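4월 11일 일요일, 맥주 모임 정기 회의록

장소는 늘 가던 Hondelitz 2층 긴 테이블이고, 기록은 이번에도 저예요. 지난번에 제가 "다음엔 누가 좀 써 주세요" 했더니 다들 창밖을 보시더라고요? 그래서 또 제가 씁니다. 대신 제 마음대로 쓸 거고, 사견이 섞여 있어도 봐주세요. 고칠 데가 있으면 단톡방 말고 문서에 댓글로 달아 주시면 좋겠어요. 단톡방에 쓰시면 맛집 사진에 밀려서 제가 못 찾아요.

**참석:** 19명 (중간에 가신 분 포함)
**진행:** Aurora Leitão
**기록:** 저
**시작:** 오후 3시에 하기로 했는데 첫 잔이 나오고 나서야 시작

## 1. 지난 회의 확인

지난번 회의록은 큰 이의 없이 통과됐어요. 딱 하나, 제가 "Rodari 페일에일은 비누 맛이 난다"고 적은 부분을 빼 달라는 요청이 있었는데요. 저는 빼기 싫다고 했고, Aurora가 "비누 맛이 난다는 의견이 있었다"로 바꾸자고 해서 그렇게 고쳤습니다. 그 의견을 낸 사람이 저라는 건 다 아시니까 사실 달라진 건 없어요.

지난번에 맡은 일들은 이렇게 됐어요.

- 잔 세척 솔 새로 사기: 샀어요. 손잡이가 긴 걸로요. 잘 닦입니다!
- Baxter 양조장에 견학 문의: 답이 왔어요. 3번 안건에서 자세히 적을게요.
- 시음표 양식 다시 만들기: 못 했어요. 제 일이었습니다. 죄송해요. 오늘 의견을 더 들었으니까 이번엔 진짜 만들게요.
- 모임 이름 정하기: 또 넘어갔어요. 벌써 몇 번째인지 모르겠는데, 이대로면 그냥 "맥주 모임"으로 굳어질 것 같아요. 저는 그것도 괜찮고요.

## 2. 9월 시음회

오늘 제일 오래 얘기한 안건이에요. 9월에 외부 손님도 받는 시음회를 한 번 열자는 건 지난번에 정했고, 오늘은 규모와 방식을 정했습니다.

### 인원

처음엔 41명까지 받자는 안이 나왔어요. Hondelitz 2층에 의자를 다 깔면 그만큼 앉는다고 하시더라고요. 그런데 작년에 동네 와인 모임에서 딱 그렇게 꽉 채웠다가 화장실 줄 때문에 분위기가 영 이상해졌다는 얘기가 나왔고(저도 거기 있었는데 정말 길었어요), 따르는 사람 입장에서도 테이블 사이를 못 지나다닌다는 말이 있었어요. 한참 왔다 갔다 하다가 25명으로 정했습니다. 우리 회원도 포함한 숫자예요. 그러니까 회원이 전부 오시면 손님 자리가 몇 개 안 남아요. 오실 분은 미리미리 말씀해 주세요. 당일에 "나 자리 있지?" 하시면 제가 곤란합니다.

손님은 회원이 한 명씩 데려오는 방식으로 하고, 남는 자리가 생기면 그때 Hondelitz 단골분들께 먼저 여쭤보기로 했어요. 온라인 공개 모집은 이번엔 안 해요. 저는 한번 해 보고 싶었는데 손 든 사람이 저 포함 셋이라서 깔끔하게 졌습니다.

### 맥주 목록

목록은 여섯 종으로 가기로 했어요. 여덟 종을 밀던 분들이 계셨는데, 여덟 번째쯤 가면 다들 "음, 맛있네"밖에 안 쓴다는 반박에 다 같이 웃고 끝났어요. 지난겨울 시음표를 보면 진짜 그래요. 뒤쪽 칸으로 갈수록 글씨도 커지고요.

지금까지 나온 후보는 이렇습니다.

1. Darnis 필스너. 첫 잔으로 만장일치예요. 가볍고 쌉쌀하고, 입을 열어 주는 느낌이라 저도 대찬성!
2. Baxter 밀맥주. 바나나 향이 세다는 분도 있고 딱 좋다는 분도 있었는데, 그렇게 갈리는 맥주가 하나쯤 있어야 얘기가 된다고 해서 넣었어요.
3. Rodari 페일에일. 네, 그거요. 새 배치는 다르다고 하니 다시 마셔 보겠습니다. 마음을 열고요.
4. Darnis 앰버. 안주랑 같이 내기 좋다는 의견이 많았어요.
5. 사워 하나. 어느 양조장 걸로 할지는 미정이에요. 사워를 처음 드시는 손님이 놀라지 않게 너무 시지 않은 걸로 찾아보기로 했고요.
6. Baxter 스타우트. 마지막 잔. 디저트랑 묶자는 얘기가 있었는데 이건 안주 쪽에 적을게요.

순서를 두고 사워를 스타우트 앞에 둘지, 아예 중간에 둘지 말이 많았어요. 저는 중간에 두면 그다음 앰버 맛이 하나도 안 느껴질 것 같아서 지금 순서가 좋다고 했고, 반대쪽에서는 물 마시고 빵 한 조각 먹으면 된다고 하셨어요. 이건 말로 할 게 아니라 다음 모임 때 직접 두 순서로 다 마셔 보고 정하기로 했습니다. 이런 숙제라면 매주 내주셔도 돼요.

### 따르는 양

한 종당 작은 잔으로 반 잔이에요. 더 드시고 싶은 분은 끝나고 1층에서 따로 사 드시면 되고요. Hondelitz 사장님도 그렇게 해 주면 좋다고 하셨대요. 공간을 그냥 빌려주시는 거라 우리도 그 정도는 해야죠.

잔은 두 번 바꾸기로 했습니다. 한 잔으로 끝까지 가자는 분도 계셨지만, 스타우트를 밀맥주 마시던 잔에 받는 건 저는 좀 싫어요. 헹굼용 물병은 테이블마다 하나씩 두고, 버리는 통도 하나씩 둡니다. 버리는 통은 꼭 있어야 해요. 억지로 다 마시는 분위기는 만들지 말자고 Aurora가 몇 번이나 강조했고, 저도 같은 생각이에요.

그리고 차 가져오지 마시라는 안내를 초대장 맨 위에 넣기로 했어요. 맨 아래 작은 글씨로 넣으면 안 읽으시니까요.

## 3. Baxter 양조장 견학

드디어 답이 왔어요! 평일 오후만 가능하다고 해서 잠깐 탄식이 나왔는데, 토요일 오전에도 한 팀 정도는 받을 수 있는지 다시 여쭤보기로 했습니다. 평일이면 저는 반차를 내야 하고, 솔직히 낼 의향이 있어요.

견학 내용은 당화조랑 발효 탱크 쪽을 돌고, 마지막에 탱크에서 바로 뽑은 걸 한 잔씩 맛보는 거래요. 작년에 Rodari에 갔을 때는 설명이 너무 길어서 뒤쪽 몇 분이 벽에 기대 졸았잖아요. 이번에는 질문을 미리 모아서 보내면 그쪽도 설명을 거기에 맞춰 주신다고 합니다. 오늘 나온 질문들이에요.

- 밀맥주 바나나 향은 효모 때문인지 온도 때문인지, 둘 다라면 어느 쪽을 더 만지시는지
- 스타우트에 귀리를 넣는지
- 망한 배치는 어떻게 하시는지 (이건 제 질문이에요. 제일 궁금해요)
- 캔이랑 생맥주 맛이 다르다고 느끼시는지
- 물은 따로 손을 보시는지

발이 막힌 신발을 신고 오라고 하셨어요. 바닥이 젖어 있는 구역이 있다고요. 샌들 애호가분들, 이번엔 참아 주세요.

교통편은 기차 타고 가서 역에서 걷는 걸로 얘기가 모였습니다. 차를 나눠 타자는 안도 있었는데 운전하시는 분만 못 드시는 건 너무하다는 의견이 많았고, 걷는 길이 강변이라 나쁘지 않대요. 비 오면 그때 다시 생각하기로 했어요.

## 4. 회비

길게 얘기하기 싫어하는 안건이라 금방 끝났습니다. 회비는 그대로 가요. 올리자는 말이 없지는 않았는데, 잔을 새로 살 일이 없어서 당분간은 괜찮다는 결론이에요. 시음회는 회비랑 섞지 않고 참가비를 따로 받아요. 얼마로 할지는 맥주 값 견적이 나온 다음에 정합니다. Darnis랑 Baxter 두 곳은 제가 물어보고, Rodari는 Aurora가 맡았어요. 제가 Rodari에 전화하면 말이 헛나올까 봐 그렇게 된 것 같은데, 현명한 배분이라고 생각합니다.

아직 이번 분기 회비 안 내신 분들! 이름은 안 적을게요. 본인은 아시죠?

## 5. 집에서 만든 맥주 시음

중간 휴식 겸해서 회원분이 만들어 오신 맥주를 두 가지 마셨어요. 회의록에 시음 소감을 적는 게 맞나 싶지만 작년부터 적어 왔으니까 계속 적습니다.

첫 번째는 생강을 넣은 세종이었어요. 뚜껑 열자마자 거품이 솟아서 테이블보가 좀 젖었고, 그래서 앞쪽 세 분은 자리를 옮기셨습니다. 맛은 진짜 좋았어요. 생강이 목 뒤에서 살짝 올라오는데 맵지는 않고, 끝이 바싹 말라서 자꾸 손이 가더라고요. 탄산만 조금 줄이면 좋겠다는 의견이 많았고, 만드신 분도 설탕을 좀 많이 넣은 것 같다고 하셨어요. 저는 한 잔 더 받았습니다.

두 번째는 브라운 에일. 이건 반응이 갈렸어요. 견과류 향이 난다고 좋아하신 분들이 있는가 하면, 골판지 냄새가 난다는 분도 계셨고요. 병에 옮길 때 공기가 들어간 것 아니냐는 얘기가 나와서 한동안 다들 호스 길이와 각도를 놓고 열띤 토론을 했습니다. 저는 거기서 절반은 못 알아들었어요. 요지는 호스를 병 바닥까지 넣고 천천히, 그리고 병을 너무 오래 따뜻한 데 두지 말라는 거였어요. 다음 배치를 가져오시면 비교해서 마셔 보기로 했습니다.

다음번에 직접 만든 걸 가져오실 분은 미리 저한테 알려 주세요. 한꺼번에 몰리면 정작 회의를 못 해요. (이미 오늘도 반쯤은 그랬고요.)

## 6. 시음회 안주

여기서부터 다들 배가 고파서 목소리가 커졌어요.

우선 뜨거운 음식은 안 하기로 했습니다. Hondelitz 주방이 저녁 장사 준비로 바쁜 시간이라 우리가 들어가면 폐가 되거든요. 차가운 걸로만 준비하되, 맥주 순서에 맞춰서 두 번에 나눠 내기로 했어요. 앞쪽 두세 잔 나갈 때는 빵, 오이 피클, 순한 치즈처럼 심심한 것들. 앰버부터는 훈제 소시지랑 숙성 치즈, 겨자. 마지막 스타우트에는 다크초콜릿이나 브라우니인데, 저는 브라우니파예요. 초콜릿은 시원한 데 두면 너무 딱딱해서 향이 늦게 올라오는 것 같아서요. 투표는 브라우니 쪽이 이겼습니다. 만세!

샌드위치도 내자는 의견이 있었어요. 빈속으로 오시는 분이 꼭 계시니까 시작 전에 반쪽씩이라도 드시게 하면 훨씬 낫다는 거죠. 속 재료는 닭고기랑 채소 두 가지로 하고, 마요네즈가 너무 많이 들어가면 필스너 맛이 다 묻힌다고 해서 겨자랑 버터 쪽으로 가기로 했어요. 하나씩 따로 포장해서 가져오면 접시도 덜 들고, 늦게 오시는 분 몫을 남겨 두기도 편하고요.

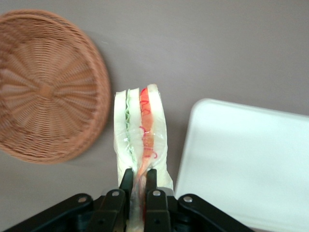 그다음은 알레르기 얘기였는데, 이건 제가 꼭 챙기자고 했어요. 견과류, 우유, 달걀이 들어간 건 이름표에 크게 적어 두고, 밀이랑 보리는 뭐 맥주 모임이니까 초대장에 아예 미리 써 둡니다. 못 드시는 음식이 있는지 신청받을 때 같이 여쭤보기로 했고, 채식하시는 분이 작년에 드실 게 피클밖에 없었다고 하셔서(너무 미안했어요!) 이번엔 병아리콩 스프레드랑 구운 채소를 넉넉히 준비하기로 했습니다.

치즈는 Aurora가 시장에서 직접 골라 오겠다고 했고, 빵은 당일 아침에 찾아오는 걸로요. 브라우니는 제가 구울게요. 말을 꺼낸 사람이 하는 거라면서요. 견과류 든 거랑 안 든 거를 따로 구울 생각인데, 우리 집 오븐이 작아서 전날 밤이 좀 길어질 것 같아요.

## 7. 시음표 양식

지난번에 제가 못 만든 그거요. 의견이 이렇게 많을 줄 알았으면 진작 만들 걸 그랬어요.

점수 칸은 없애자는 쪽으로 기울었습니다. 10점 만점이라고 하면 다들 7점만 쓰시잖아요. 대신 "다시 마시고 싶다 / 한 번이면 됐다 / 모르겠다"에 동그라미를 치고, 그 옆에 생각나는 단어를 아무거나 적게 하기로 했어요. 향, 맛, 질감을 따로 나누자는 의견도 있었는데 처음 오신 손님한테는 시험지처럼 보일 것 같다는 말에 저도 고개를 끄덕였고요. 뒷면에 참고용 단어를 좀 적어 두는 선에서 합의했습니다. 풀, 빵 껍질, 꿀, 커피, 자몽, 후추 같은 것들로요. "비누"도 넣자고 하신 분, 감사합니다. 넣을게요.

글씨는 크게 해 달라는 요청이 있었어요. 2층 조명이 저녁이면 꽤 어두워지니까요. 연필은 제가 집에 있는 걸 다 긁어모아 오겠습니다.

눈 가리고 마시는 걸 하나 섞자는 제안도 나왔어요. 여섯 종 중에 한 종만 이름을 숨기고 내서 나중에 맞혀 보는 식인데, 재밌을 것 같아서 바로 통과! 어떤 걸 숨길지는 Aurora만 알고 있기로 했어요. 저한테도 알려 주지 마세요. 저 표정 관리 못 해요.

## 8. 기타

- 지난번에 누가 두고 가신 회색 목도리가 아직 1층 카운터에 있대요. 날도 풀렸는데 좀 찾아가 주세요.
- 병따개가 또 하나 없어졌어요. 주머니 한 번씩만 뒤져 봐 주시면 감사하겠습니다.
- 빈 병을 집에서 만드시는 분께 드리자는 얘기가 있었고, 갈색 병만 모으기로 했어요. 라벨은 떼서 헹궈 오셔야 합니다. 안 헹군 병은 안 받으신대요, 단호하게요.
- 다음 모임에서 모임 이름 얘기를 제일 먼저 하자는 제안이 있었는데, 그 얘기를 하는 동안 소시지가 나와서 결론이 안 났어요.

## 할 일

- **저:** 시음표 초안, Darnis랑 Baxter 견적, 초대장 문구, 브라우니 시험 삼아 한 판 굽기
- **Aurora:** Rodari 견적, Baxter에 토요일 견학 다시 문의, 숨길 맥주 고르기, 치즈
- **사워 담당 두 분:** 너무 시지 않은 후보를 찾아서 다음 모임에 한 병씩
- **전원:** 시음회에 손님 데려올지 여부를 문서 밑 표에 표시하기, 견학 질문 더 있으면 추가하기

다음 모임도 같은 곳이고, 맥주 순서 두 가지를 비교해서 마시기로 했으니까 점심은 든든하게 드시고 오세요. 브라우니 시험작도 성공하면 가져갈게요.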